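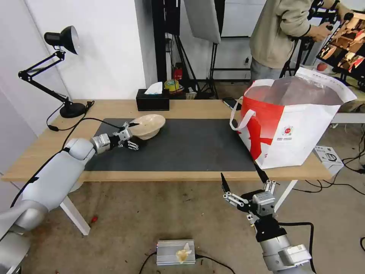

The Night the Ice Went Out

I had wanted to hear the ice go out on Lake Wunonero ever since I was small enough to be carried down to see it, and I had missed it every single spring. One year I had a fever. One year I was in the bathtub! My grandmother heard it through two closed doors and a radio play and talked about it until July, and I sat there at the supper table so jealous I couldn't eat my potatoes.

So the spring I turned 62, I packed a blanket, a thermos and a whole Temosard (the hard kind, with the black rind) and took the last bus to Gadel. I was going to sit on that dock until something happened.

The driver let me off at the top of the hill by the Þorgeirsson boatyard. The boats were all still upside down on their trestles with their bellies showing, blue and green and one a wonderful mustard yellow. It smelled of tar and cold mud. I could have sung. I think I did sing, a little, going down the steps.

And there it was, the whole lake, gray as a pigeon and perfectly still.

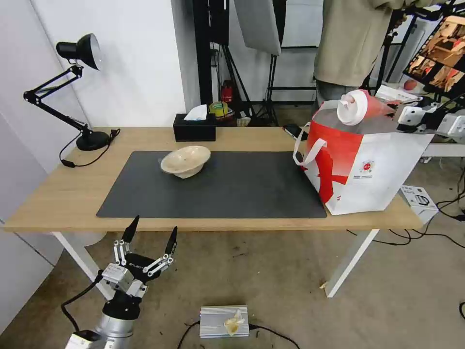

Cream-colored bowl, with the lamp and the tissues behind.

There were 11 of us on the dock by dark. People had brought folding chairs and dogs. A woman in a huge fur hat had brought an accordion but said she wouldn't play it until afterward, it was bad luck, the ice was shy. A boy with a flashlight kept running to the end and shining it down into the cracks, and his father kept calling him back, and every time he came back he reported that it was definitely moving. I believed him every time.

I cut up the Temosard and passed it down the row on the lid of my thermos. It came back with a boiled egg on it, and half a cinnamon bun, and a ticket stub with a time written in pencil, which was how I found out there was a pool going.

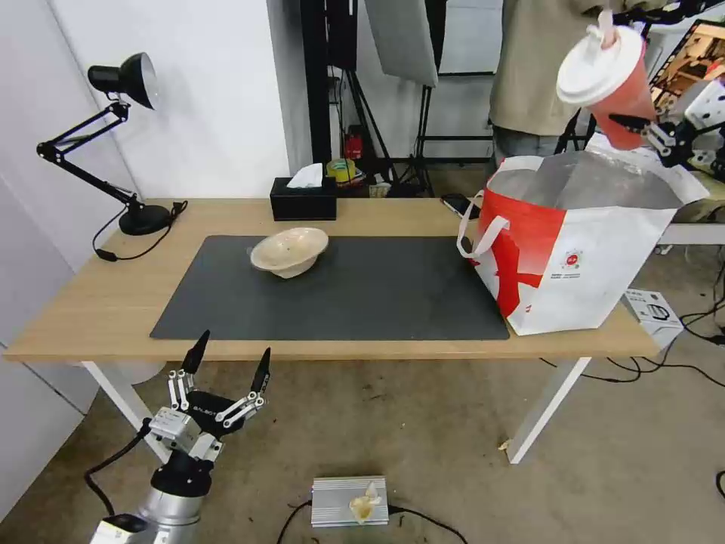

What do people in Gadel bet on?

They bet on the minute the ice breaks, and whoever comes closest gets the first boat ride of the year.

I put myself down for 4 in the morning. It seemed like a good hour for a lake to make up its mind. The man collecting the stubs had 2 pencils behind the same ear and wrote down my guess with great seriousness, then told me I was far too early, it would be noon at least, he could feel it in his shoulder.

Then we waited. Oh, it was cold! The kind that comes up through the boards and into your boots and settles in for a visit. The stars came out so thick that the dogs stopped barking. Somebody told a long story about a horse that had walked across to the far shore in January and refused to walk back, and had to be taken home by the road, and somebody else said no, that was a cow, and they argued it back and forth very happily until they both fell asleep.

I didn't sleep. I pinched my own arm. I ate snow off the railing. I thought about my grandmother in her kitchen with her head tipped to one side, holding up one finger for quiet. 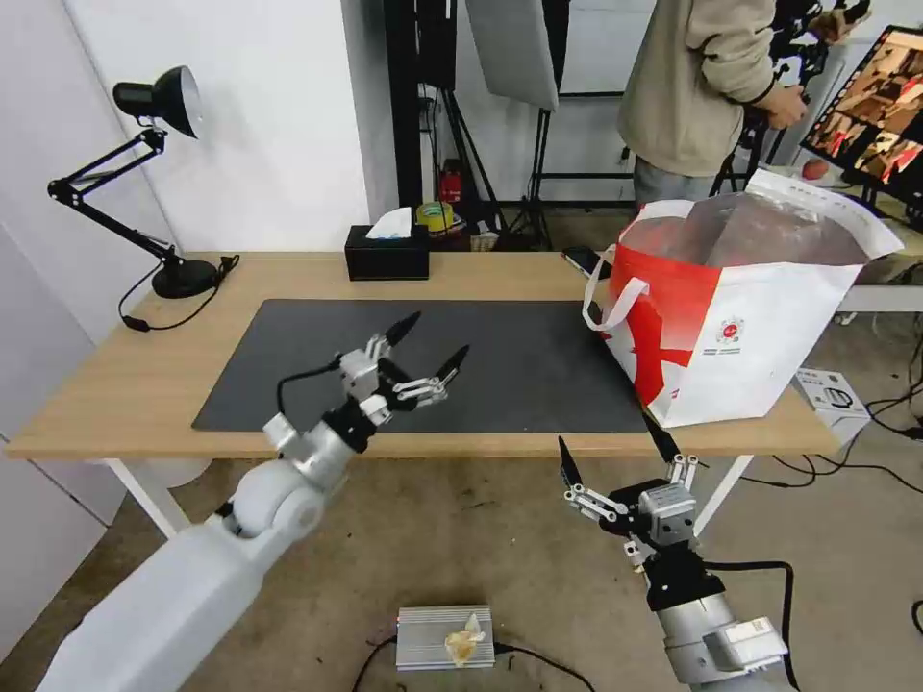
Before It Was Light

It started with a sound like a spoon tapped on a glass, very far off. The fur hat sat up. Then another tap, closer, and then a long, low, rolling groan that went right underneath us and on toward the reeds, so that the dock hummed and the thermos fell over and rolled into the dark.

"There she goes!" yelled the boy, who was the only one with any breath.

And she went! The whole lake seemed to stand up. Great plates of it slid over each other, singing, and I mean singing, high and silvery and then deep as a church organ, and black water came spilling up between them with the stars in it. We were all on our feet. I was holding hands with the man with the pencils. The dogs were howling and the accordion had started in on a polka at a terrible speed, and I was laughing so hard that my scarf came off and blew out over the water.

He let go of me to look at his watch, and held it under the boy's flashlight, and looked at it again.

"Well," he said, "can you row?"

I told him I'd learn by breakfast.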